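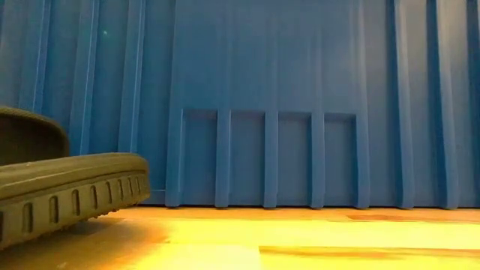

Un zueco verde oliva junto al cajón azul, sobre el piso de la entrada.

Recoger zapatos del suelo parece la tarea más tonta de la casa, ¡y es justo la que conviene mirar antes de gastar en un brazo robótico! Llevo desde noviembre haciendo números para el mío y me lo estoy pasando en grande. Van mis apuntes:

- Mide el alcance desde el suelo hasta el borde del cajón. Los folletos lo dan en horizontal, y con una pared alta delante el codo necesita sitio.
- Pesa tu zapato más gordo (una bota, no una chancla) y suma la pinza. El Nerance pequeño me sale por 483 euros y la pinza va aparte: otros 115.
- Deja una partida para dedos de goma. Las suelas con ranuras se agarran de maravilla con dedos estrechos.
- Prueba la luz a las cinco de la tarde. Un suelo brillante con sol de frente puede volver loca a la cámara, y una cortina es más barata que otra cámara.
- Guarda más de 311 euros para base, cables y repuestos. ¡Yo no los había apuntado!

Alquilar once días antes de comprar me parece una idea estupenda.

Comentarios

Mareike Stöcker: ¿La base va atornillada o con mordaza? Vivo de alquiler.

Tavion Mahmoud: Mareike, con mordaza, a un banco pesado. Lo mío es un Hulus y no se mueve.

Lucinda Nguyen-Tran: Lo de la cortina, apuntado. ¡Gracias!

Relacionados
Ordenar la entrada en una tarde
Cajones de plástico: cómo limpiarlos
Drakos o Hulus: qué pinza elegir

Contacto | © Droltemar | Volver arriba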